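I have been repointing the garden wall since September, which is longer than it took Abilio Palacios to build his entire extension, a fact he mentions over the fence most evenings.

The quote from the proper builders was 3,000. I said I'd think about it, went indoors, watched two videos of a man in Bovmont doing it with a spoon, and bought a trowel.

The first thing I learned is that lime mortar sets when it likes. The second is that Elsa has views on colour. I mixed four test batches in old yoghurt pots and she rejected all of them as "a bit bathroom".
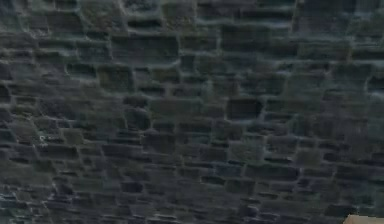
Dark stone, pale joints. The look I keep describing to the man at Stisby.

He sold me another bag anyway, and a brush I already own. That's 344 spent so far, not counting the knee pads, which I am leaving out of the total on the grounds that I also wear them to clean the oven.

I've now done the stretch behind the compost heap, where only the slugs will judge it. Friday I start on the bit you can see from the kitchen, weather and Elsa permitting.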